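先说一声,我的中文还在学习,写长文章的时候会有一些不自然的地方,请读者原谅。今天是2026年1月25日,星期日,外面下雨,比赛取消了,所以我有一个下午可以写字。

上个月有人留言问我,为什么很久没有写板球。我把想说的话放在下面。
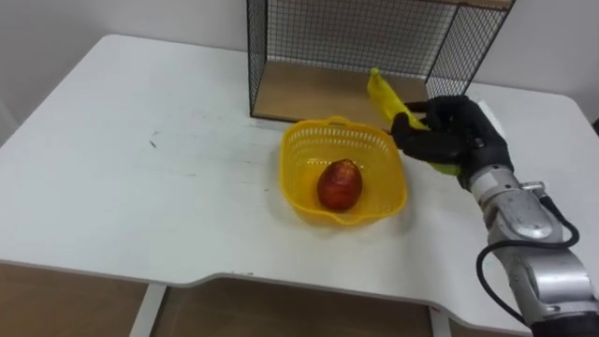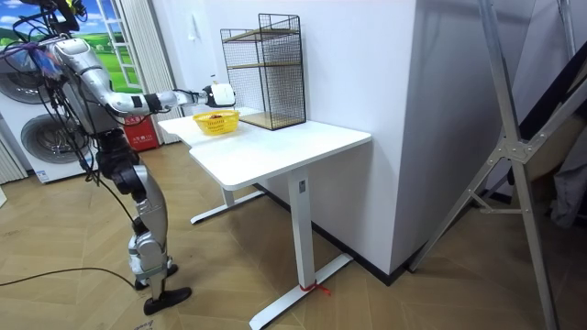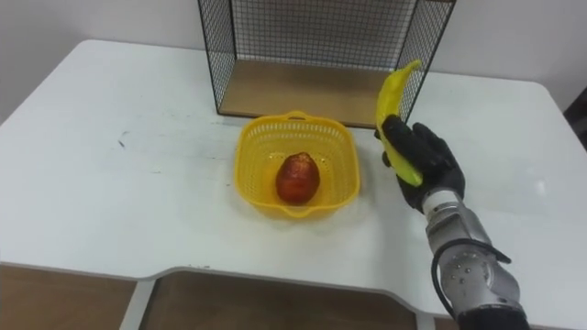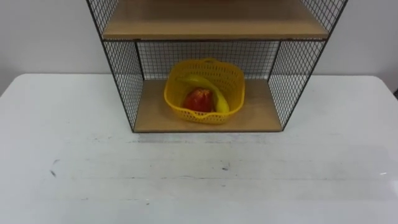 分类:板球 / 俱乐部 / 赛季笔记

我们的队叫Dilgate,是一个很小的业余板球队,打的是周末联赛的第二级。这个联赛的水平不算高,可是大家很认真。上个赛季我们最后排第四,很多人觉得这个成绩可以接受。我自己不太接受,所以我想把上个赛季的问题一个一个写下来。

赛季开始的时候,我们的气氛非常好。第一场对Allik,我们先击球,四十轮打了二百多分,然后把对方全部淘汰。Kai-wen Lau那天是开局击球手,他打得很慢,前面十轮几乎没有冒险,观众席上有人不耐烦地喊他。但是他一直留在场上,到第三十四轮才出局。我认为那是整个赛季最好的一局。分数不是最高的一局,可是对方的快投手那天状态很好,球场也有一点软,球弹起来的高度每次都不一样。在这样的球场上能站两个多小时,需要很大的耐心。

赢了第一场以后,我们都变得有一点骄傲。我也是。我在更衣室里说,今年可以争第一名。现在想起来很不好意思。

第二场和第三场我们都输了,而且输得很难看。第二场对Galletti,我们追一个不大的目标,前面两个击球手出局以后,后面的人都想用大球来解决问题。结果是每个人打十分左右就走回来。我那天排在第六位,我的出局方式也很愚蠢:旋转投手把球投得又高又慢,我跑出击球线去打,没有打到,捕手很轻松地把门柱打掉了。走回去的路很长,这句话打板球的人都明白。

第三场对Hegazy,问题在投球。我们给了对方26个额外分,大部分是偏球。一场四十轮的比赛,最后输了十九分。这个算术不需要我解释。赛后大家坐在草地上,没有人说话,只有Hiếu Thân一个人在收拾护具。

Hiếu Thân是我们队的捕手,也是队里跑得最快的人。他以前没有接触过板球,是二十五岁以后才开始学的,所以他的动作和书上写的不太一样,比如他接球的时候两只手的位置比较低,站得也比别人靠后半步。有的老队员一直想改他的动作。我的意见是不要改。他整个赛季漏掉的球很少,对旋转投手的时候也敢站得很近。一个方法对一个人有用,就让他用。

赛季中间那几个星期,我们赢一场输一场,没有什么可以写的。唯一值得记录的是我们换了击球的顺序。以前的顺序是按照年龄和资历排的,谁在队里时间长,谁就排在前面。这个习惯从建队的时候就有了,没有人敢动。后来队长问了每个人的意见,把Kai-wen留在第一位,把Hiếu Thân从第八位提到第三位,我从第六位降到第七位。我心里有一点不舒服,但是我必须承认,这个决定是对的。第三位需要跑分快的人,我今年四十四岁,把一分跑成两分已经很困难了。

换了顺序以后,我们的一分和两分明显多了。以前我们等坏球来打四分,坏球不来就没有分数,没有分数就着急,着急就出局。现在场上的两个人一直在跑,对方的防守队员要不断移动,投手也不能对着同一个人连续投六个球。这种打法看起来不漂亮,观众不会鼓掌,可是记分牌在动。

九月的最后一场又是对Galletti。赢了我们可以排第二,输了可能排第四。对方先击球,得了一百八十七分。我们追到第三十五轮的时候还差三十一分,手里有四个人。我觉得这个情况我们应该能赢。当时我刚上场不久,另一边是Hiếu Thân,他已经打了五十多分。

后来发生的事情我想了一个冬天。第三十六轮的第四个球,我把球推到右边,喊了“跑”,然后又看到防守队员离球很近,就喊了“不跑”。Hiếu Thân已经跑出去一半了。他转身的时候滑了一下,球先到了。他出局,没有看我,也没有说什么,就走下去了。剩下的几个人包括我一共只拿了二十分,我们输了十分。

喊跑分这件事,教练书上写得很清楚:只有三个词,跑、不跑、等。喊了就不能改。我打球这么多年,给年轻人讲过很多次这个规则,自己在最重要的一个球上犯了错误。第二天我给Hiếu Thân发了一个很长的信息道歉,他回复说:“下次你喊等。”这几个字我一直保存着。

联赛的网站在十月公布了全部的统计。Kai-wen这个赛季的总分是929分,是联赛第二级里的第二名。他自己记的数字是913,因为有一场比赛的记分表上有一个四分球算给了谁,后来改过几次,另外还有几个腿击分他觉得不应该算在自己名下。我们为这十六分讨论了一个晚上。他坚持说自己的数字对,我说网站的数字好看,你就接受吧。他不接受。

关于新赛季,我有几个想法,也许队里的人会看到。

第一,冬天的室内训练不要只练击球。去年冬天每次都是大家排队等着打球,投手投二十分钟就去喝茶了。偏球多不是运气问题。我建议每个投手每次先投三十个球,在地上放一块毛巾,落点不到毛巾附近的就重新数。

第二,跑分要专门练。两个人一组,穿着护腿跑,喊的声音要大,喊完不能改。我愿意第一个练。

第三,防守的时候站在外圈的人要多说话。对Hegazy那一场,有一个高球落在两个人中间,两个人都看着对方,球就落在地上了。我不写是哪两个人,他们自己知道。

第四,记分表一定要两个人同时记,每五轮对一次。这一条主要是为了Kai-wen能睡好觉。

还有钱的问题。我们的练习网用了很多年,右边的那一面有几个大洞,球经常飞到隔壁的停车的地方去。换一套新的网,包括安装,要3,000多。会费不够,可能要办一次募捐比赛。上次办的募捐比赛下雨了,最后卖出去的三明治比球票多。我的想法是这次放在五月底,天气会稳定一些。

新赛季的赛程还没有出来,听说第一场可能又是对Allik,而且是在他们的主场。他们的球场一边的边界线很短,只适合左手击球的人,我们队里一个左手的都没有。Kai-wen说他可以练反向扫击,我请他不要练。

下个星期如果不下雨,我们会在老地方做第一次户外训练,上午十点开始。请带自己的护具,公用的头盔只有两个,其中一个的扣子坏了,我还没有修。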